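November 29, 2019

Glue trials for the Katona chair joints, second batch. Hide glue from Omel, mixed fresh this morning, against the bottled stuff we normally use. Dorottya cut the test pieces yesterday, all beech, same board.

Sample 3 let go at 1,272 N, clean along the glue line. The bottled one next to it tore fibres first. I think the hide glue had started to gel before I closed the joint - the shop was cold when I came in.

Obinna wants longer clamping before we test again. Fine by me. Leave the pads on, the last lot had dents.

Still to do: warm the pieces first, reweigh the glue, ask Ilona if the order of 73 spindles can wait until the next results are in.

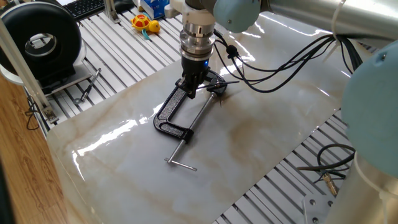
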